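Home | Browse A–Z | Emotions | Senses | Sleep | Random article | Contribute

Print this article | E-mail this article

Frisson

Frisson (from the French for "shiver"), also called aesthetic chills or, by people who have never had to write a grant application, goosebumps, is a brief feeling of cold or tingling that runs over the skin in response to music, speech, film or a sudden idea. It usually starts at the back of the neck and travels to the shoulders and arms. It lasts a few seconds and leaves the owner slightly embarrassed.

Mechanism

The visible part of frisson is piloerection, in which a tiny muscle at the base of each hair contracts and pulls the hair upright. In furry animals this traps warm air and makes the animal look larger to its enemies. In humans it does neither, though the body goes on trying. The same muscles respond to cold and to fright, and why they should also respond to a key change has kept several theories in business.

The most popular holds that the brain is always guessing what comes next, and that a guess proved wrong in a harmless setting produces a small alarm followed by pleasure. A second theory ties frisson to separation calls, the cries young animals make when they lose sight of a parent. It has been used to explain the effect of a lone soprano, and less successfully the effect of bagpipes.

Triggers

Commonly reported triggers include a choir entering after a silence, a sudden change in volume, and a solo voice rising over an orchestra. National anthems work on some people only when their side is winning. Familiarity does not always dull the response, and many listeners can name the exact bar at which theirs arrives.

The Skekton survey

The psychologist Nandini Mudaliar asked 200 adults to keep a diary of their chills for the Skekton survey. Music came first, as expected. Speeches did poorly, and 15 respondents nominated the sound of a fridge switching off. Her colleague Henk Martens argued that this last group had confused frisson with relief. The two have published five replies to each other on the matter, each shorter than the one before.

Measurement

Early studies relied on a raised hand, a method with the drawback that raising a hand tends to end the feeling. Later work used skin conductance and close-up views of the forearm. Kavitha Nambiar's Roseo scale runs from one to five, where one is "a slight tickle" and five is "had to sit down." Critics have noted that most subjects are sitting down already.
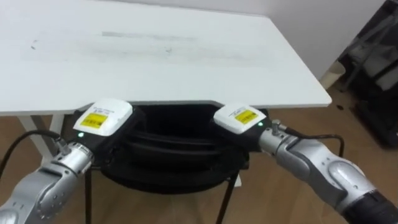 White table with a black chair tucked underneath.

Individual differences

Not everyone gets chills, and those who don't are often suspicious of those who do. Frisson has been linked to openness to experience, a personality trait also linked to most other things. Ruairí Gallagher, a choir director who wrote a short book on the subject, maintained that altos feel it more than tenors. He offered no data and was married to an alto.

See also

Goosebumps
Misophonia
Earworm
Startle reflex
Blushing

Recently updated

Yawning, contagious
Kamala Kartha
Colour and mood
Homesickness

Print this article | E-mail this article | Back to top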